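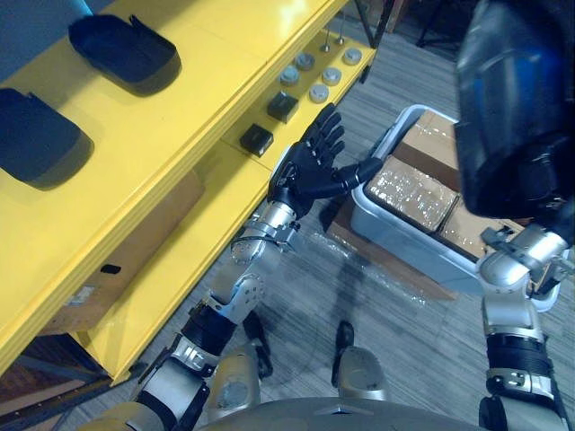 棚上段に黒色トレー2枚、下段に小物を置いた状態。

Laltia スチール棚 黄色塗装モデル レビュー
2021-03-08

小物部品の一時置き用に、Laltiaの組立式スチール棚を導入した。使用期間は1月からの約50日。比較対象は以前から使っているKwiatkowskiの同等品である。

組立はボルト締結式で、六角レンズ表記の誤植が説明書に1か所ある(正しくは六角レンチ)。棚板の差し込みは固く、ゴムハンマーが必要だった。4隅を仮締めしてから対角順に本締めすれば、ねじれは出ない。水平調整はアジャスターで行うが、ロックナットが薄手で、付属スパナでは滑りやすい。手持ちの工具を使うほうが早い。

塗装は粉体塗装で、膜厚は均一。角部に1か所だけ薄い部分があった。黄色は彩度が高く、黒い部品を置いたときの視認性がよい。ただし照明の反射が強いため、白や透明の部品では逆に見落としが増えた。グレーの選択肢も欲しい。

棚板の奥行きは実測271 mm。A4トレーを縦に置くと前方にはみ出すので、横置きが前提になる。Kwiatkowskiのほうが奥行きに余裕があるが、通路幅700 mmの当方の環境ではLaltiaの浅さが有利に働いた。

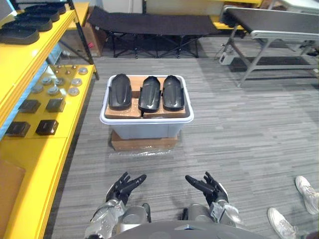

半透明の収納ケース。茶色の小箱の上に黒い樹脂成形品3点。

収納ケースは棚に付属しないため別途用意する。縁を巻いた浅型は持ちやすい反面、縁の分だけ外寸が増える。購入前に内寸と外寸の両方を確認すること。Zendgateの仕切り板も試したが、溝の間隔が合わず使用を中止した。

たわみは中央部に荷重を集中させると目視で分かる。重量物は支柱寄りに置き、増し締めは月1回を目安とする。当方では1月末に背面のボルト2本が緩んでいた。

総評は5点満点で3点。剛性と塗装は価格相応、減点は説明書とロックナット。追加の棚板はMeltthorpe倉庫からの取り寄せで、注文時に旧型番を指定すると穴位置の異なる板が届くため注意。

文:Nayara Caldeira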